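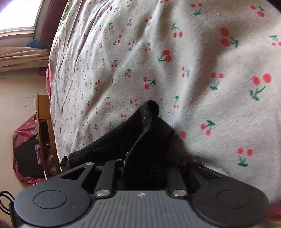 Workshop notebook, dye room
June 16, 2023

Iron-tannin black, cotton, another go. Vat two is back from the plumber with a new tap that points at my shoes. Otherwise the equipment behaved.

Started with 300 g of scoured cotton sheeting, torn up and weighed dry. Scour was the usual washing soda and a long simmer, then three rinses until the water stopped looking like weak tea. Imad did the last rinse and says it was still looking like weak tea. Imad drinks very weak tea.

Tannin bath: oak gall, ground coarse, left to steep overnight in a bucket with a lid on it. The lid is there in memory of the November bucket, which did not have one, and into which somebody dropped a rubber glove and a steel scouring pad and told no one until we had a lovely charcoal grey we have never been able to repeat. I still have the swatch. It's the best grey in the book and the recipe beside it reads "?".

Cloth went in the gall at lukewarm, stirred whenever I walked past, and came out a colour Bernadette calls oatmeal and I call disappointment. It's supposed to look like that. Squeezed, no rinse, straight into the iron.

Iron bath this time was ferrous sulphate from Delorme, new bag. The old bag had gone rusty orange along the top and I've been scraping around it for months out of thrift. New stuff is a proper pale green and dissolves without the brown scum. Cloth turned within the minute, first a sort of wet slate and then darker in the folds. I had it in for 9 minutes. Marcelle wanted it out at 5, on the grounds that iron eats cotton, and she's right, it does, but it also makes it black. 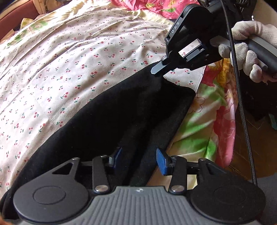

Armelle Maillard

Carrying on after lunch. Pieces aired on the line for an hour and went back through the gall, then the iron again, shorter. Second dip did most of the work. By the third I was only making myself feel busy. Note for next time: two dips, then stop, then go and sweep the floor if you need an activity.

Result, dried and ironed: a brownish black on the heavy sheeting, a bluer one on the offcuts of lawn. Same bath, same hour. Yannick thinks the lawn still had a finish on it that survived the scour. I think the lawn is just contrary. We'll cut a fresh piece and boil it properly before either of us gets to be smug.

The Kaltudine fixative was a washout. The leaflet promises a deeper shade "from first use". I did half the pieces with it and half without, mixed them up in a basket, and asked everyone in the room to sort them. Everyone sorted them differently and everyone was confident. It does smell strongly of pears. Not reordering.

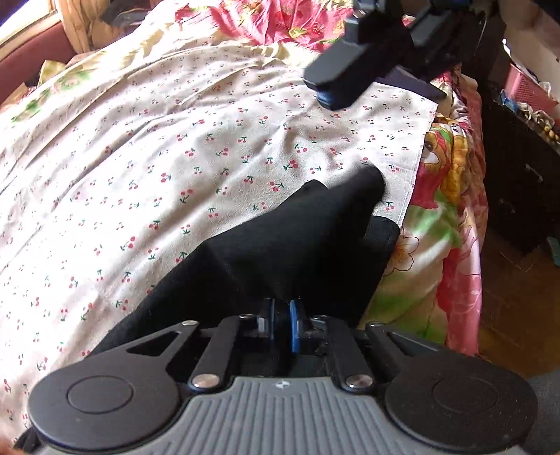 Rub test tomorrow on all of them, dry and damp, and then the part I dread, which is deciding what to call black. Under the tube light in the dye room everything past charcoal looks finished. Carry it to the window and half of it is brown. What you lay it on matters as well: black fabric on a bedsheet is one question, and the same fabric where it overlaps a colourful blanket at the right is another, so from now on each swatch gets looked at against something plain and something loud before it's glued in. I should have been doing this from the first page. Pages already glued will stay glued.

Costs, before Marcelle asks. Gall was the expensive part again. If we take the Wilness order we'd be dyeing 3,000 napkins, and at this rate of gall we'd be paying them for the privilege. Options are sumac (cheaper, greener shade, grows behind the parking lot in quantities that embarrass the landlord) or chestnut extract, which I've only used on wool. I've asked Wilness whether they'd consider grey. They said they had been picturing black. I said so had I.

Housekeeping. Iron spoons stay on the iron side. There is now a grey fingerprint on the alum scoop, and the whole of yesterday's weld yellow came out olive. It's a decent olive. Yannick has claimed it was intended and written it up that way on his own page, which I've initialled under protest.

The spent iron bath is in the lidded drum by the door, labelled. Please don't top it up with anything. It still has strength in it and I want it for the lawn retest.

To do
Boil a new piece of lawn, twice the soda
Rub tests, all swatches, white cotton on the dowel
Price chestnut extract, small bag
Sumac: pick leaves, dry on the racks, ask landlord first
New spoon for alum
Turn the tap around, or buy boots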